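Sorting Small Stationery: Guidance for Puvbridge Offices

Step 1. Choose a unit with clear drawers, so that staff can check stock at a glance. Keep one type of item to each drawer.
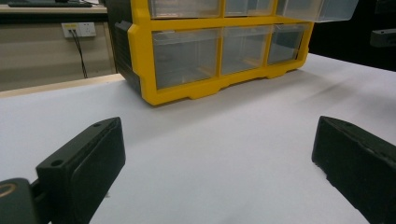 Step 2. Label and fill
Print labels in capitals and fix them below the pull tab. Place heavier items -- staples, bulldog clips -- in the bottom row.

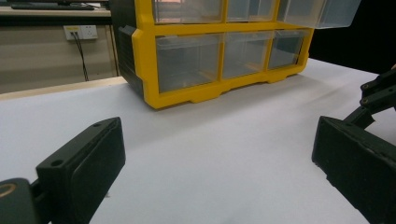
Dagmar Charvát adds that labels should also carry the reorder code, as paper clips and pins are easily confused on the order form.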